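Toothpaste, of all things

I have been putting off the bathroom cabinet since before the holidays. Every January I tell myself I will start the year with one small, finished job, and every January I start with the garage instead and give up by lunchtime. So this year I went small. I picked the toothpaste. I know how that sounds, but if you have a household where everyone likes a different one, and where people pick up a tube whenever they're at the store "just in case," you will understand that toothpaste can quietly become a project all its own.

It started on Saturday morning, when I opened the cabinet for a cotton swab and a tube slid out and landed on my foot. I put it back and it slid out again. So I got the big mixing bowl from the kitchen (the only thing I had handy, please don't judge), swept the whole shelf into it, and carried it out to where there was some floor to work on.

I do nearly all my sorting on the floor. I've tried the dining table and I've tried the bed, and on a table everything rolls, and on a bed everything slides down into the dip where you're sitting. Carpet holds things still. You can lay a row of tubes down and go answer the door and they'll be where you left them when you come back. My knees have opinions about this method, but a folded towel takes care of most of that.

The first thing I decided was that all the caps would point the same way. I can't tell you why it pleases me so much. Part of it is practical, I suppose, as the names are easier to read when you aren't turning your head back and forth, and you can see right away which ones have a cap that's on crooked. Mostly I just like the look of it, like pencils in a new box.

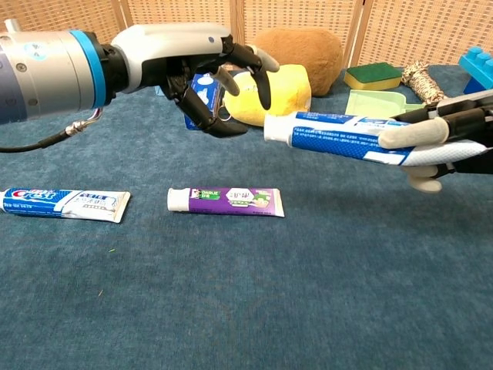
Crest and Darlie on the carpet, caps to the left, and a blue and white one held above them.

The purple Darlie is my favorite to look at. Such a deep color for a toothpaste! It has a little white cartoon on it with bits of green, and I would happily keep it out on the counter just for that. The Crest is the one I grew up with, or at least the red lettering is, and I think I'd know it from across a parking lot. The blue and white tube has Chinese printing on it and a dotted pattern that I like very much, sort of old-fashioned and tidy. Side by side they're quite a cheerful bunch, much more so than they ever were crammed behind the mouthwash.

Once the floor part was done I had to think about where they'd all live. I'd bought a set of 4 Wollico drawer bins a while back, meaning to use them for batteries and tape, and they'd been sitting in their wrapper ever since. One of them turned out to be just the right length for tubes lying flat. I tried standing them up on their caps first, the way they do in magazines, and it looked lovely for as long as it took me to shut the cabinet door. Flat is better. If you have deep shelves you might have more luck than I did.

I did look at one of those Wandonel dispensers that mounts on the wall and squeezes the paste out for you. They were 99 cents off, which did not sway me, and I have a feeling it would be one more thing to wipe down. My sister-in-law has one and loves it, so don't go by me.

A few other things came out of the bowl while I was at it. A travel toothbrush cover without a toothbrush, a whole family of hair ties, and a coupon for something I'm fairly sure they stopped making. I also found the good tweezers! I have bought two pairs since I lost those, so now we are rich in tweezers.

My only real rule going forward is that one tube is open at a time per person, and the rest stay in the bin until it's finished. We'll see how long that lasts. I wrote "toothpaste" on a strip of masking tape and stuck it on the front of the bin, and then I went and made coffee and came back twice to look at it.

Next up is the shelf underneath, with the sunscreen. Some of those bottles are SPF 70 and some are SPF 100 and I have no idea how old any of them are. If anybody has a good way of keeping track of that, leave me a comment, I'd love to hear it.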